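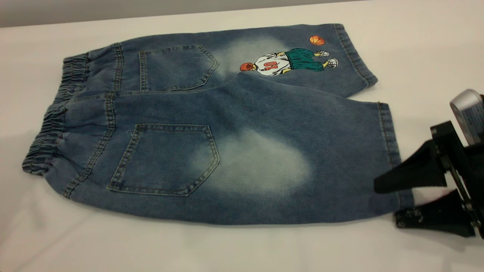
**stikberg_fan**, 27th April

Has anyone read the Yimyam folding write-up properly? They ran 239 trials on elastic-waist denim and claim the policy "generalizes across garment stiffness." I don't buy it. Everything in the test set is denim. Where's the T-shirt? Where's a wool sweater?

**ruthpaucar**

Ruth Paucar here, I did some of the scoring. Stiffness does vary within denim. Stonewashed shorts with a heavy cuff don't bend like full-length jeans.

**drastier**

> Stiffness does vary within denim

Sure, but by how much? Did you measure it, or did somebody squeeze the fabric? The Jamside paper at least did a bend test. And what counts as folded?

**ruthpaucar**

Footprint under a threshold, nothing hanging off the side, waistband layers together at one end. Two scorers, working separately. No bend test, I'll give you that one.

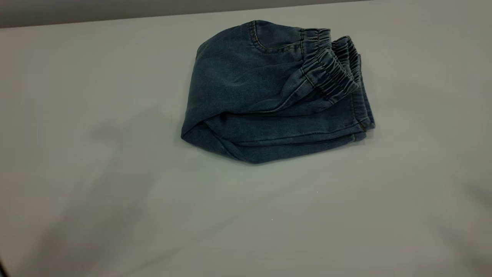

We argued for a week over bundles with a rounded fold at one end and ended up passing them. A strict crease rule would have failed 54 more.

**drastier**

So the success rate depends on a rule you settled after seeing results. That belongs in the abstract and it's in a footnote.

**knotweed**

Bit harsh. I fold my own jeans worse than that and they go in the drawer fine.

**stikberg_fan**

Your drawer isn't making claims about generalization. I'd want the strict number next to the loose one, and the starting poses. If every garment starts flat on a clear white table, most of the hard part is done before the arm moves.

**ruthpaucar**

Strict numbers go in the revision in May. Starting poses are in the supplement, table 2. Not all flat.

**drastier**

Read table 2. "Mostly flat" is doing a lot of work in there.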